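Ticket 2888
Subject: Gripper opening reads wrong value during hand demonstrations, transparent mouse task
Product: Wirnum hand-held gripper, Orell recording software
Opened by: Hideaki Hoshino
Assigned to: Floor Leemans
Priority: Normal
Status: Solved, waiting for confirmation from second site
Opened: March 4, 2024

Description of the problem

Hello support team,

We are recording demonstrations for a table task with the hand-held gripper. The task is simple. The person brings the gripper to a computer mouse, closes the fingers, lifts it, and puts it down on a mat. Afterwards the policy is trained and the arm in our lab must do the same movement.

The problem is with the opening value of the fingers. In the first episodes of each session it is correct. After some time, the value at full opening becomes smaller, and the software thinks the fingers are already half closed when they are fully open. When we replay such an episode on the arm, the arm comes to the mouse with the fingers too narrow and pushes it away over the table.

I have checked these points before writing to you:

The battery was charged before the session.
The cable between handle and recorder was replaced with a new one. No change.
The screws of the finger plates are tight.
The software was restarted between two episodes. The value stays wrong after restart.
If I make a new calibration, the value is correct again, but only for 14 episodes. Then it goes down again.

We use the ribbed magenta pads. The mouse has a clear shell, and my colleague Marlene Fraser thinks this can be the reason. I am not sure, so I ask you.

Best regards,
Hideaki

Reply from Floor Leemans

Hello Hideaki,

Thank you for the clear report. Please send me the following:

1. The log file of one good episode and one bad episode from the same session.
2. One still from the gripper camera, taken at the approach, before the fingers close on the mouse.
3. The version number of Orell, which you find under Settings, Device.

Please also tell me how the opening is measured in your setup. There are two methods. The first one uses the encoder in the handle. The second one calculates the opening from the camera, by finding the two pads in the picture by their color. Both are called "finger width" in the log, and I agree that this is confusing.

Floor

Reply from Hideaki Hoshino

Hello Floor,

The version is 1005. The method is set to camera. I did not choose this, it was already so when we received the unit. The two log files are attached, and the still is placed in the ticket.

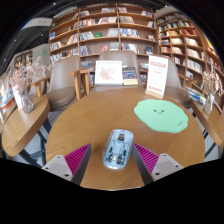

Clear mouse between the pads at the approach, fingers not yet in contact.

The location is a room with bookshelves and round tables. We wanted a background with many things in it, so that the policy does not learn only our white lab wall.

Hideaki

Reply from Floor Leemans

Hello Hideaki,

I have looked at both logs and the still. The pads are well visible on both sides, and there is bare tabletop between each pad and the mouse. So I do not believe that the clear shell is disturbing the measurement at this moment. The mat is mint green, far enough from magenta. There are some pink and red colors on the items at the far side of the table, but the search area for the pads does not reach so high.

What I see in the log is another thing. The color limits for the pads are updated by the software while you are recording. This function is called "adaptive limits". It is meant for rooms where the light changes. In your bad episode the lower limit has moved so much that only the inner part of each pad is accepted. The calculated position of the pad then goes to the middle, and the opening becomes too small.

Please try this:

1. Go to Settings, Tracking, and switch off "adaptive limits".
2. Delete the saved profile. If you do not delete it, the old limits are loaded again at the next start.
3. Calibrate with the fingers fully open and then fully closed, with nothing between them.
4. Record a long session without new calibration and send me the log.

Do not change the pads during this test.

Floor

Internal note, Floor Leemans to Ravinder Marchand

Ravinder, can you check if the units from the Sawatzky delivery all have adaptive limits switched on? The manual says the default is off. I have a similar complaint from Ketusholm, there with a glass bottle, and they also blamed the transparent object.

Internal note, Ravinder Marchand

Checked. The setting is on in the whole delivery. The wrong profile was copied at the final test. I will correct the profile and write to the customers. A lock for this setting during recording is planned for the May release.

Reply from Hideaki Hoshino

Hello Floor,

We did the test as you described. The first time I forgot step 2 and the error came back, so please write this step in bigger letters for other people.

The second time we recorded 61 episodes without a new calibration. The value at full opening is stable from the first to the last. I replayed five of them on the arm. In all five the fingers were wide enough and the mouse was picked up without pushing.

One question remains. Can the old episodes be repaired, or must we record them again? The video is good, only the width is wrong.

Hideaki

Reply from Floor Leemans

Hello Hideaki,

Good to read. The old episodes can be repaired. The width is calculated from the video, so you can run it again with the new profile. Select the episodes, choose "Recompute finger width", and keep a copy of the originals first. Please check the result at the moment of closing. If one pad was hidden for a longer time, the software fills the values between, and for this kind of episode I would record again.

I have added the delete step to the help page, with a warning.

Floor

Status changed to: Solved, waiting for confirmation from second site
Follow-up contact: Audrey-Anne Sandhu, Ketusholm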